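Keeping chopsticks on the dining table

In our home the chopsticks stand in a holder on the table, where everybody can reach them. Wanting Mao wrote to me from Leltby and asked how I keep them fresh, so I put my habits on this page.

After washing, I lay the chopsticks on a dry towel for the night. Only in the morning do they go back to the holder. Wooden ones need more time than you think, especially in February when the kitchen is cold.
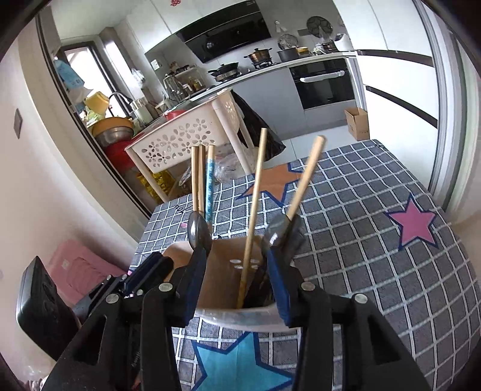 Put the thin end up and the thick end down. If you have plain and patterned pairs together, keep each pair side by side, then you do not search during dinner. Long cooking sticks can share the same holder, but it must be heavy enough or it will fall over. My first one fell every week, until I put 4 flat stones in the bottom.

Wash the holder also. I do it on Sunday with warm water and a little vinegar, and I clean the small holes with a toothpick. Check the bottom for old water.

A chopstick with a crack or a dark spot should be thrown away. The single one which stays can support a young tomato plant.

Hongmei Kong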